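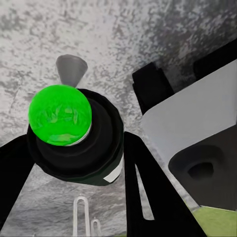 Ombridge Members' Forum: Investments and Ownership
Thread: Elamero holding in Zaki, disclosure of the beneficial owner

B. Abou Zeid
March 6, 2023
Members will have read the notice that Elamero has moved its stake in Zaki to a family trust registered in Udville. The notice values the stake at 180 million but does not name the trust's beneficiaries. I should be grateful for members' views on whether Ombridge ought to write to the Zaki board before the annual meeting in April.

L_Shehata
I would support a letter. A transfer of this size changes who can vote on the sale of the shipping business, and smaller shareholders are entitled to know on whose behalf those votes are cast.

Doaa Morsy
I must disagree. The trustees are named on page 9 of the notice, and the listing rules were met in full. Wealthy families place assets in trust every day. A letter from us would suggest wrongdoing where none has been shown.

L_Shehata
With respect, trustees are not beneficiaries. The founder resigned as chairman and the shares left his company within 2 weeks. The question is a reasonable one and carries no accusation.

N. Ouali
May I ask how many shares our members hold between them? The board is obliged to reply only to holders above a certain level.

B. Abou Zeid
The register shows up to 900 thousand, depending on whether the nominee accounts are included. I have asked the registrar to confirm.

Sherif Salem
I hold through a nominee and would wish to be included. I share Ms Morsy's concern about tone, however. Could the letter be confined to voting rights, leaving the family's tax affairs aside?

Doaa Morsy
I would not oppose a letter in those terms, although I still consider it unnecessary.

B. Abou Zeid
Thank you. I shall post a draft limited to voting rights. Holders through nominees are asked to send me the name of their broker by private message.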